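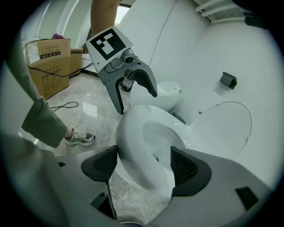
Week 6: Scale models of bathroom fixtures

A toilet is the fixture most students draw badly, and the usual cause is that they treat it as one shape. For modeling we treat it as separate masses and work out how they meet. The bowl is a curved body with a rounded rim. The tank is a fairly simple block, though it should not be left square: the white tank-like piece held just above and behind the bowl has a soft domed top, and a top like that changes the outline from every side. The lid is a broad oval with a thin edge. Model it upright at least once, so that you have to deal with the line where it meets the back of the bowl.

Order of work

Start with the bowl. Draw the plan and the side section on one sheet before you shape anything. Keep the rim the same thickness all the way around. Next make the tank and test it against the bowl without glue. The gap between them should be even – check it from above as well as from the side. The lid comes last, traced from the finished rim and not from the drawing.

Finish

All pieces get the same white. Sand between coats. A glossy surface shows every dent, so look at the rim under a desk lamp before the final coat.

For the Udside bathroom plan, place the finished model on your floor sheet and mark the clear space in front of the bowl. Write the dimensions in full-size units, not model units.

Reading: Buzatu, course packet, page 14. The section on hinges can be skipped.

Hand in the model, both drawings and the floor sheet together. Put your name on the underside of the tank. Questions about paint go to Gaëtan Boyer in the workshop.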